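> Does anyone know if the Silurstead club night is still on in March, and whether visitors can have a go on the old table?

Hello all,

Yes, still on, and you'd be very welcome! The table dates from 1882 and plays beautifully, if a touch slow – bring your own cue if you can. It's £2 a frame for visitors.

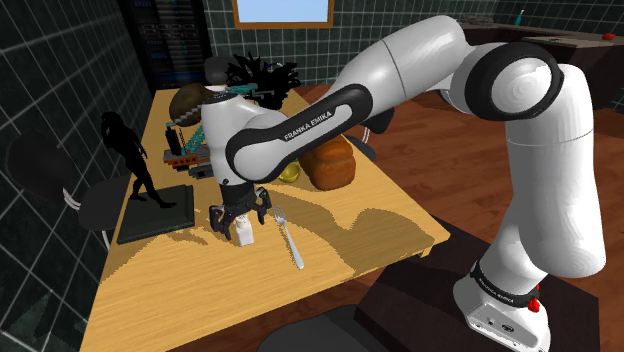
Bread, fork and a small white bottle on the table.

Mostell are bringing a team as well, so do come early if you'd like a knock first. We've 30 chairs put out and they do fill up.

Warmest wishes to you all,
Yordanov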